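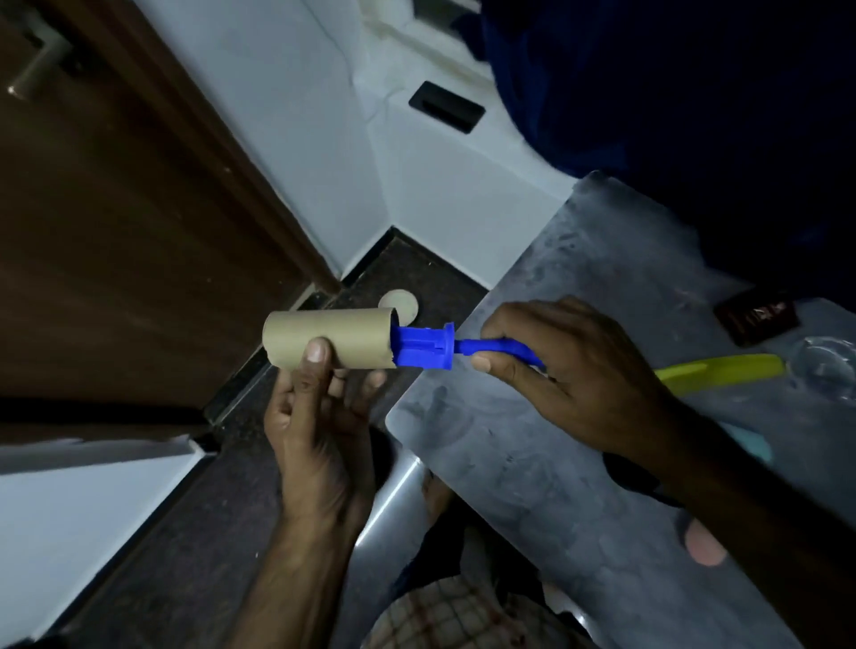

How to write a match report for your club

Filed under: Club Life > Media and Comms

We use cookies to remember your team settings. By staying on this site you accept our cookie policy. OK / Manage

Every club in the league is asked to send in a short report after each home game. It usually lands on a parent or a reserve player who has never written one. The steps below will get you a usable report in an evening.

Before the game

Get the team sheets for both sides. Take a photo of each one on your phone at the referee's table and check the spelling of the names with the managers. Shirt numbers change between the sheet and kick-off more often than they should, so check again when the teams line up.

Write down the competition, the ground, the kick-off time and the weather. If there was a strong wind, note which end it favoured. You will want that later when you explain why the first half was so one-sided.

During the game

Use a notebook and a pencil. Pens stop working in the rain and phone batteries go flat in the cold. Rule a line down the page, with the minute on the left and the event on the right. Note goals, cards, substitutions, injuries that stop play, saves and anything that hit the woodwork.

For each goal, write down four things straight away:

- the minute
- the scorer
- who made the pass or took the set piece
- how it went in (header, left foot, deflection)

Do this before you celebrate. If you can't see who got the last touch, put a question mark beside it and ask the manager at half-time.

Don't try to record every pass. A page of notes per half is plenty.
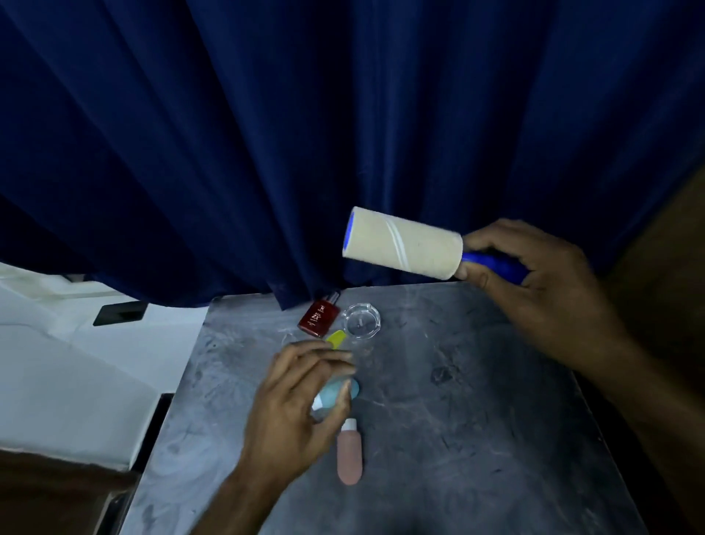 Writing it up

Start with the result. The first sentence should give both teams, the score and what it means. For example:

"Nesow moved up to second in the league with a 2-0 home win over Vokcombe."

A lot of first-time writers begin with the warm-up and don't get to the score until the last line. Readers who missed the game want the score first.

The second paragraph covers the goals, in order. Give each one a sentence or two. After that, pick one or two other moments that mattered, such as a penalty save or a sending-off, and leave out the rest of your notes. Finish with the next fixture.

Keep the tense the same all the way through. Past tense is easiest. "Collected the ball and shot low to the keeper's left" reads better than jumping between "collects" and "shot".

Go easy on words like "thunderbolt" and "wonder goal". One per report is fine if it really was one.

Length

The upload form on Prilent takes up to 2,000 characters, counting spaces, and it will not warn you when you go over. It just drops the end of your report. Write it in a separate document first, check the count there, then paste it in.

A report from Akl last season came in at 513 characters and it was one of the better ones we had. It gave the score, both goals, a red card and the date of the replay. If it was a dull nil-all draw, a short report is the right one. 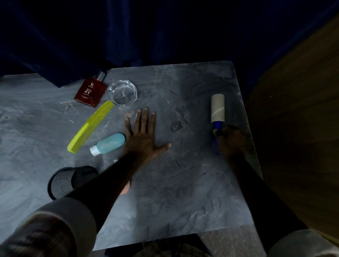 Juniors

The rules are different for the younger age groups. For teams under 10, don't publish the score or name individual scorers. Write about how the team played and what they have been practising at training. Use first names only, and only for children whose parents have signed the media form. Your registrar will have the list.

For all junior games, leave out criticism of single players on either side. "A mix-up in defence" covers most things.

Referees

Report the decision and leave your opinion of it at home. "Vokcombe were awarded a penalty for handball" is fine. "Vokcombe were handed a ridiculous penalty" will be sent back to you, and if it gets through, the club may be asked to explain it to the league.

Before you send it

Read it out loud once. Check the score in the headline matches the score in the text. Check the scorers add up to the score, including own goals. Check the opposition's name. If you can, get someone else who was at the game to read it too.

Send it by noon the day after the game. Late reports still go up, but they miss the newsletter.

Keep your notebook until the season ends. Leagues do sometimes query a booking or a substitution months later, and your notes may be the only record apart from the referee's.

Contact the web editor | Privacy | Copyright, all rights reserved | Back to top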